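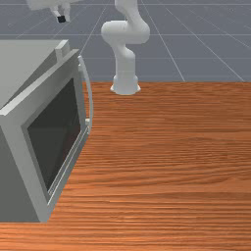 Manuals > Kitchen > Tellano Countertop Microwave > Setting the Clock

Overview | Set-up | Care | Parts | Contact

4. Setting the clock

The oven heats food without knowing the time. Most owners find they can't stand the blinking.

1. Plug the oven in. It beeps once to say hello and can't be talked out of it.
2. Hold CLOCK until the hours flash.
3. Turn the dial to the hour. Go slowly, as the dial has opinions about 13.
4. Press CLOCK, set the minutes, and press CLOCK again within 40 seconds. Dawdle and you start over at step 2.

Note: The clock survives a power cut of up to 14 minutes. After that it goes back to blinking.

Note: Daylight saving is your job.

CAUTION: Do not run the oven empty to test the clock. The clock will be fine. The oven may not.

If the display shows E4, unplug the oven, wait a minute and repeat from step 1. If it shows E4 again, see section 9.

Related
Child lock
Defrosting by weight
Cleaning the door seal
Turning off the beep (Gadelero models only)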